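Mirkum Blocks: read me first

Hi! I put Mirkum together because I kept wanting a small set of plain shape blocks with decent notes, and the notes were always missing. So these are mine, last touched August 14, 2025.

What's in it

Photos of colored wooden blocks set out on a pale maple board: cylinders, a cube, a star, a hexagon, a heart. I love the lines best, where one shape runs into the next (the star never wants to sit straight, bless it).

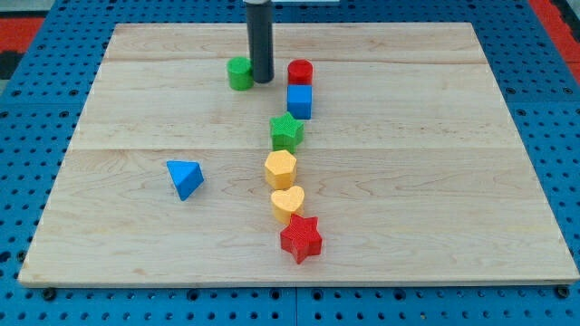

Naming

Color first, then shape, all lowercase: green_star, yellow_heart. Red and green cylinders get their own labels, so please don't merge them!

Known gaps

Labels for 12 photos still need a second look. Spot a wrong one? Open an issue and I'll fix it.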